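Kinderküche gebraucht kaufen und wieder herrichten: eine Anleitung ohne Wundermittel

Wer nach Tipps zum Aufarbeiten von gebrauchtem Spielzeug sucht, landet schnell bei Leuten, die alles mit Natron lösen. Vergilbter Kunststoff, klebrige Griffe, Filzstift, Kellergeruch: immer Natron, immer über Nacht, am Morgen wie neu. Ich habe das meiste davon ausprobiert und glaube inzwischen kaum noch etwas, das nicht auch mit lauwarmem Wasser und Spülmittel geht. Die Anleitung ist deshalb kürzer als viele andere, dafür sind ein paar Dinge drin, die man lieber vor dem Kauf weiß.

Was man braucht

- zwei Schüsseln, eine zum Waschen, eine zum Nachspülen
- gewöhnliches Spülmittel, möglichst ohne Duft
- eine weiche Zahnbürste und Wattestäbchen
- Schleifpapier, Körnung 100 und 800
- einen kleinen Kreuzschlitzschraubendreher
- Holzleim, falls die Küche aus Holz ist
- alte Handtücher und einen Platz, an dem alles einen Tag liegen bleiben darf

Spezialreiniger für Spielzeug stehen mit Absicht nicht auf der Liste. Ich hatte eine Flasche »Zakura Spielzeugfrisch« und habe sie zur Hälfte verbraucht. Sie roch nach Pfirsich, und die Sachen danach auch, tagelang. Sauberer als mit Spülmittel wurden sie nach meinem Eindruck nicht.

Schritt 1: Vor dem Kauf nachfragen

Anzeigen mit »kaum bespielt« sagen wenig. Fragen Sie nach dem Zustand der Scharniere, nach fehlenden Schrauben und danach, wo die Küche gestanden hat. Ein feuchter Keller ist bei Pressspan ein Ausschlussgrund, egal wie schön die Front auf den Fotos aussieht. Aufgequollene Kanten bekommt man nicht mehr flach, auch wenn in Videos gern das Bügeleisen gezückt wird. Bei mir hat sich dabei die Folie gelöst, und die Kante war hinterher genauso dick.

Misstrauisch bin ich auch bei Sammelkisten mit Zubehör. Meine erste kam aus einer Haushaltsauflösung in Clendisness und enthielt laut Liste 46 Teile. Gezählt waren offenbar auch die Hälften der Schneidefrüchte, jede einzeln, und drei davon passten zu nichts.

Schritt 2: Sortieren, bevor irgendetwas nass wird

Machen Sie vier Haufen: Kunststoff, Holz, Stoff und alles mit Batterien. Das klingt pedantisch, spart aber Ärger, denn im Spülwasser geht gern unter, was dort nichts verloren hat. Kleine Teile kommen gleich beiseite, wenn Kinder unter drei Jahren mitspielen. Auf die Altersangabe einer alten Verpackung würde ich mich dabei nicht verlassen. Spielzeug verändert sich, Nähte gehen auf, Deckel sitzen nicht mehr fest.

Ziehen Sie an allem, was aufgesteckt oder geklebt ist, und zwar kräftig. Was sich jetzt löst, löst sich später auch im Kinderzimmer.

Schritt 3: Kunststoff waschen

Lauwarmes Wasser, ein Spritzer Spülmittel, kurz durchbewegen, mit der Zahnbürste in die Rillen. Heißes Wasser bringt nichts außer verzogenen Tellern. Die Spülmaschine wird oft empfohlen, meist mit dem Zusatz »im Schonprogramm«. Ich rate davon ab, vor allem bei dünnem Geschirr und bei allem, was einen Hohlraum hat. Wasser findet hinein und bleibt dort.

Hohle Teile wie Flaschen, Eier oder Tomaten deshalb nur feucht abwischen. Lässt sich trotzdem Wasser hören, hilft Schütteln mit der Öffnung nach unten. Kommt dabei etwas Dunkles heraus, gehört das Teil in den Müll. Essig hineinzufüllen und zu hoffen halte ich für Zeitverschwendung.

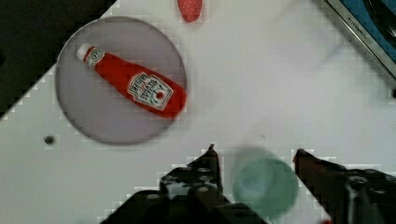 Zuletzt geändert: 5. Oktober 2022

Aufkleber sind ein eigenes Thema. Ein Etikett wie das auf der roten Heinz-Ketchupflasche macht für viele Kinder den halben Reiz aus, und ohne bleibt eben eine rote Flasche. Also nicht einweichen und nicht schrubben. Wischen Sie mit einem gut ausgedrückten Tuch von der Mitte nach außen und gehen Sie mit einem feuchten Wattestäbchen am Rand entlang. Bei aufgedruckten Motiven gilt dasselbe, nur dass man hier den Schaden erst sieht, wenn er da ist. Testen Sie an einer Stelle, die nicht auffällt.

Und die berühmte Zahnpasta gegen Kratzer? Auf matten Flächen gibt sie glänzende Flecken, auf glänzenden matte. Lassen Sie es.

Schritt 4: Holz und Front

Holz wird nebelfeucht abgewischt und sofort getrocknet. Raue Stellen erst mit Körnung 100 brechen, aber nur auf rohem Holz und ohne Druck, danach mit 800 glätten. Zwischenstufen wären lehrbuchgerechter, für eine Kante am Spielherd habe ich sie nie vermisst. Bei alten Lacken, deren Herkunft Sie nicht kennen, würde ich gar nicht schleifen. Dann lieber so lassen oder die Küche nicht kaufen.

Lockere Scharniere sitzen meist in ausgeleierten Löchern. Ein Zahnstocher mit Holzleim hinein, bündig abschneiden, trocknen lassen, Schraube neu setzen. Bei meiner Jereck, einem zweitürigen Modell mit Spüle, hält das seit November. Die teureren Reparatursets versprechen mehr, bestehen aber im Wesentlichen aus Dübelchen und Leim.

Schritt 5: Stoff und Elektrik

Filzgemüse und Topflappen von Hand waschen, in Form ziehen und liegend trocknen. Bei Filz einkalkulieren, dass er etwas kleiner wird.

Batteriefächer öffnen, auch wenn der Verkäufer sagt, es sei nie etwas drin gewesen. Weißliche Krusten an den Kontakten sind ausgelaufene Batterien, da zieht man Handschuhe an. Sind die Federn bereits durchgerostet, bleibt das Kochfeld eben stumm. Knopfzellen haben in Spielzeug ohne verschraubtes Fach nichts zu suchen, solche Teile sortiere ich aus.

Schritt 6: Trocknen und einräumen

Einen ganzen Tag offen liegen lassen, nicht auf die Heizung und nicht in die pralle Sonne. Danach nur einräumen, was wirklich in die Küche passt. Der Rest kommt in eine Kiste und wird ab und zu getauscht.

Lohnt sich das?

Kommt darauf an, wie man rechnet. Die neue Amin, die ich mir zum Vergleich angesehen habe, sollte 329 Euro kosten, ohne Zubehör. Eine gebrauchte kostet weniger, dafür geht ein Wochenende drauf, und den Transport vergisst man gern. Wer beim Zerlegen Schrauben verliert, zahlt noch einmal. Ich würde es wieder machen, aber nur mit einer Küche, die ich vorher selbst angefasst habe.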